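机器人操作实验课 讲义六
手持夹爪的对比测试：指形、指垫与相机位姿

编写：Rogério Leite
适用班级：操作与感知方向，二年级
先修内容：讲义三（摩擦锥与力封闭）、讲义五（相机标定）

6.1 本讲范围

本讲讨论手持式平行夹爪和摆动式夹爪在杂物抓取中的比较方法。对象限于由人手握持、带相机、能记录开合量的夹爪。装在机械臂末端的同类夹爪在讲义八中讨论，届时要用到本讲得到的开合量曲线和时延数据，请保留各自的记录表。

比较两种夹爪时，学生报告中最常见的问题是同时改变了多个因素：指形换了，指垫也换了，相机支架的高度跟着变了，最后把差异全部归到指形上。本讲的要求是每轮只改一项，其余各项在记录表中写明数值或型号。

课程使用两套夹爪，分别记作S型和R型。S型为Storholm，指部呈弧形，绕支点摆动；R型为Rinaldi，指部平直，沿导轨平移。两套夹爪使用同一批指垫，裁切尺寸相同。标注软件为Randeo，测试流程依照Clasley实验室的内部规程，规程全文见课程网页。

6.2 开合量的定义与换算

平移式夹爪的开口宽度w与电位器或编码器读数近似成线性关系，标定时取两端和中间若干点做最小二乘即可。

摆动式夹爪需要按几何关系换算。设支点间距为d，支点到指尖的长度为L，指臂相对中轴的外张角为θ，则指尖开口宽度为

w = d + 2L·sinθ − 2t

其中t为指垫厚度。指垫受压后t会变小，所以夹住硬物时由角度反推的宽度与卡尺测得的宽度有偏差。这个偏差在报告中应单独列出，不要并入标定残差。

对θ求导得

dw/dθ = 2L·cosθ

张角越大，同样的角度误差对应的宽度误差越小；接近闭合时灵敏度最高。薄物体（纸片、扁平钥匙、织带）恰好在这一区间内抓取，角度噪声的影响最明显。如果用视觉标记估计θ，应在接近闭合的位置加密标定点。

指尖在摆动过程中还有沿中轴方向的位移：

Δz = L·(cosθ₂ − cosθ₁)

闭合时指尖向前伸出。从上方抓取平放在硬托盘上的物体时，操作者需要在闭合过程中略微上提，否则指尖会顶住托盘底面。平移式夹爪没有这一项。比较两种夹爪在薄物体上的成功率时，这一动作差异属于指形因素的一部分，不需要消除，但要在报告中说明操作者是否经过练习。

6.3 夹持条件

两指对称夹持、物体竖直提起时，不滑移的条件为

2μN ≥ m(g + a)

其中N为单指法向力，a为提起时的竖直加速度。手持操作的a不受控制，换一名操作者就会变化，因此不宜用滑移次数直接反推μ。需要μ时请用斜面法单独测量。

上式假定物体重心位于两指接触点的连线上。线缆、表带、钥匙串等物体不满足这一假定。重心偏离连线的距离为e时，接触面还要承受力矩：

mge ≤ 2·τmax

τmax为单侧接触面能提供的最大扭转摩擦力矩。对半径为r、压力均匀的圆形接触面，

τmax = (2/3)·μNr

接触面积在这里起作用。软指垫在同样的N下接触半径较大，抗扭能力随之提高；而在只考虑平动滑移的库仑模型中，接触面积不出现。课上多次有人问为什么换软垫后钥匙不再绕指尖转动，答案在这一项。

指垫表面的纹理对μ的影响与物体表面有关。光滑硬物上，纹理减小了实际接触面积，μ可能下降；织物和带有棱边的物体上，纹理提供机械啮合，等效μ上升。不要把在一种材料上测得的μ用于全部物体。

6.4 物体与托盘

物体按组投放，共8组。分组的依据是几何特征和柔度，与物体用途无关。组别如下：

A 硬质、块状
B 硬质、片状
C 硬质、多件相连（钥匙与钥匙圈）
D 软质、细长、缠结（线缆）
E 软质、带状（表带、织带）
F 软质、块状（毛绒挂件）
G 薄片（卡片、票据）
H 混合

C组和D组的难点在于物体之间有约束。夹住一件时，其余各件随之移动，提起后的总质量与夹取瞬间估计的质量不同。判定是否成功时以目标件为准，带起的其他件记入“附带”一栏，不计为失败。

E组的表带有一个特殊情形：带体一部分搭在托盘边沿之外。此时应在记录表中勾选“越界”，抓取点由操作者自选，但要注明抓的是盘内段还是盘外段。

托盘内铺网格纸，用来在事后恢复物体的平面位置。网格间距写入记录表首行。纸面起皱会造成局部偏差，发现后应更换，并从下一次试验起启用新的编号。

托盘放在软支撑面上时，下压会引起托盘倾斜。硬桌面与软支撑面的数据要分开统计。软支撑面会吸收一部分下压误差，对摆动式夹爪有利，合并统计会掩盖6.2节所说的Δz效应。

记录用照片统一在夹爪张开、尚未接触物体时截取，两指与托盘应同时可见。

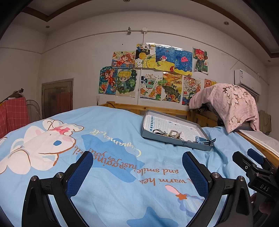

图1为线缆与表带，图2为钥匙与钥匙圈。
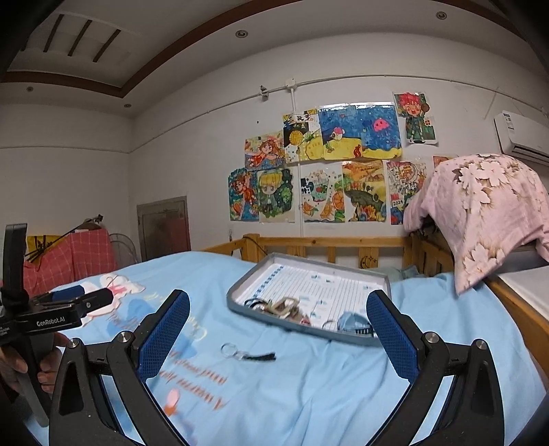 6.5 相机位姿与视场

相机固定在夹爪本体上，随手移动。选择安装位置时考虑三项：两指指尖是否始终在视场内；夹持过程中物体被手指遮挡的比例；背景中是否有足够的稳定特征供位姿估计使用。

前两项相互制约。相机抬高并下俯，指尖可见性好，但闭合后物体大部分被手指挡住。相机后移可以减轻遮挡，代价是物体在图像中变小。广角镜头能同时照顾两者，但边缘畸变较大，标定时应让标定板覆盖到图像四角，不能只停留在中央。

物体的像素宽度可按针孔模型估算：

p = f·W / Z

f以像素为单位，W为物体宽度，Z为沿光轴的距离。广角镜头中心区域仍可用此式，边缘须先去畸变。对G组薄片，请先算出在常用Z下薄片厚度对应的像素数。若不足一个像素，就不能指望从图像中判断薄片是否已进入两指之间，应改用夹持后开口宽度的变化来判断。

第三项常被忽视。位姿估计依赖背景特征点，大面积白墙、单色桌面和反光金属面都会使跟踪质量下降。墙上有张贴物、织物上有印花的房间通常较容易跟踪。但织物会变形：托盘压在被褥上，手一碰，花纹就跟着移动，落在这一区域的特征点不再满足静态假设。处理办法是在位姿估计前设掩膜，除去托盘邻近的织物区域，只使用墙面、家具和天花板上的特征点。夹爪自身在图像中的区域也要一并掩去，它相对相机不动，会把估计结果拉向零位移。

照明方面，筒灯会在金属托盘内壁形成高光，高光随视角移动，同样是伪特征。自动曝光应关闭，白平衡锁定。

双手操作时，另一只夹爪会进入本机视场。它是运动物体，需要动态掩膜，或者在估计时加大离群点剔除的力度。两台相机各自估计位姿之后还要统一到同一坐标系，做法是开始前让两台相机同时观察同一块标定板，静止数秒。

6.6 时延

图像、开合量和位姿三路数据的时间戳来源不同。比较夹爪之前须先对齐，否则接触时刻的判断不可靠。

测量方法：夹爪快速开合若干次，从图像中提取指尖间距，与编码器给出的开合量做互相关，取峰值位置作为相对时延。开合动作要有快有慢，严格周期性的动作会使互相关出现多个相近的峰。

更换相机或数据线之后重新测量。S型和R型各自测量，不得共用一个值。时延在一次会话内若有漂移，应在会话首尾各测一次，中间线性插值。

6.7 试验安排与统计

总试验次数为400，两种夹爪各占一半，每种夹爪在每组物体上的次数相同。夹爪的先后顺序按组随机，避免操作者在后半段因熟练而抬高其中一种夹爪的成绩。

单次试验的判定：目标件离开托盘底面，并保持到操作者口头计数结束，记为成功。中途滑落、未夹起、夹起后托盘随之移动，均记为失败，并填写失败类型。

去年6月的数据中，失败共37次，其中S型22次，其余为R型。以这组数据为例做比较。

S型失败率：22/200 = 11.0%
R型失败率：15/200 = 7.5%
差值：3.5个百分点

两个独立比例之差的标准误为

SE = √[0.110×0.890/200 + 0.075×0.925/200] ≈ 0.029

取正态近似，差值的95%区间为−2.2至9.2个百分点，包含零。仅凭总失败率，不能判定R型优于S型。交上来的报告中有相当一部分在这一步直接下了结论，扣分较多。

后续分析应按组进行。若两种夹爪的差异集中在B组和G组，与Δz效应的预期一致；若集中在D组和E组，应首先检查指垫磨损和接触面积。分组之后每格次数较少，正态近似不再适用，请用Fisher精确检验，并说明做了几次检验以及如何校正。

还须注意试验之间并不独立。同一名操作者连续抓同一组物体，前一次失败会影响下一次的动作。操作者多于一名时，建议将操作者作为随机效应放入混合模型。模型形式不作统一要求，写清楚即可。

6.8 记录表字段

会话编号；操作者代号；夹爪（S/R）；指垫批次；相机安装孔位；支撑面（硬/软）；网格间距；组别；目标件；是否越界；附带件；结果；失败类型；夹持后开口宽度；备注。

“备注”栏不得用来补填其他字段。指垫批次一栏漏填的会话不进入统计，往年因此作废的数据不少，填表时请先填这一栏。

Randeo导出时默认按文件名排序，会打乱试验的先后次序。导出前把排序改为按起始时间，并核对首尾两条记录。

6.9 作业

一、推导6.2节中w与Δz的表达式，并给出指垫厚度有误差时w的误差传播式。

二、设钥匙串的重心偏离两指连线，试给出不转动所需的最小N，接触面按圆形均匀压力处理。讨论r随N增大时结论如何变化，可假设r与N的立方根成正比。

三、用6.7节的失败率作为真值，计算在显著性水平0.05、功效0.8下，每种夹爪所需的试验次数。与现有次数比较，并写出你认为可行的改进方案。

四、任选一段自己采集的数据，分别在有掩膜和无掩膜的条件下估计相机轨迹，画出两条轨迹的位置差随时间的变化，标出夹爪接触托盘的时刻。

作业以小组为单位提交，第四题须附原始数据的会话编号。指垫备件在实验室门口的抽屉里领取，领用后在登记本上写明批次。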